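Lernen mit Stoffbanane: Neues Verfahren bringt Greifarm durch die volle Küche

29. Juli 2018 | Forschung, Robotik

Eine aufgeräumte Tischplatte ist für einen Greifarm längst kein Abenteuer mehr. Spannend wird es, wenn Dinge sich gegenseitig verdecken, weich nachgeben oder schlicht im Weg liegen! Genau dort setzt das Projekt Lanidex an, dessen Team jetzt die Ergebnisse seiner zweiten Versuchsreihe veröffentlicht hat – und die können sich wirklich sehen lassen.

Die Idee hinter der Methode: Der Arm plant seinen Griff nicht einmal vorab und führt ihn dann stur aus, er schätzt während der Annäherung laufend neu, wo das Objekt endet und der Nachbar anfängt. Kurz vor dem Kontakt hält er inne, vergleicht mehrere Griffwinkel und entscheidet sich erst dann. Trainiert wurde mit 3.280 Greifversuchen, aufgenommen im Lauf von rund 26 Tagen, die meisten davon im April.

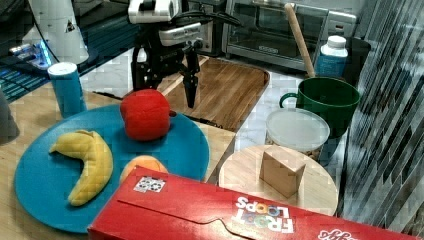

Weiche Ziele, harte Nachbarn

Geübt wird unter anderem mit Spiellebensmitteln aus Stoff. Paprika, Banane und Pfirsich aus Plüsch liegen auf einem blaugrünen Teller, quer davor eine Packung Froot Loops, die den Pfirsich zum Teil verdeckt. »Stoff ist gemein«, sagt Projektleiterin Chathurika Kanagaratnam und lacht. »Er gibt nach, er verrutscht, und die Kante, die man eben noch sicher hatte, ist plötzlich woanders.«

Ihr Kollege Onyekachi Adebisi hat den Teil der Software geschrieben, der verdeckte Umrisse ergänzt. Er freut sich besonders darüber, dass dafür kein eigenes Modell je Gegenstand nötig ist: Fünf Grundformen reichen dem System als Ausgangspunkt, den Rest lernt es aus den Fehlgriffen. Gerade die missglückten Versuche waren am Ende Gold wert, so Adebisi.

Offen ist noch einiges. Durchsichtige Behälter und spiegelnde Flächen bringen die Schätzung weiterhin durcheinander, und das Innehalten vor dem Griff kostet Zeit. Als Nächstes will die Gruppe zwei Arme gemeinsam an derselben Arbeitsfläche einsetzen. Der Programmcode soll unter dem Namen Skita frei verfügbar werden, die Aufzeichnungen der Versuche folgen danach.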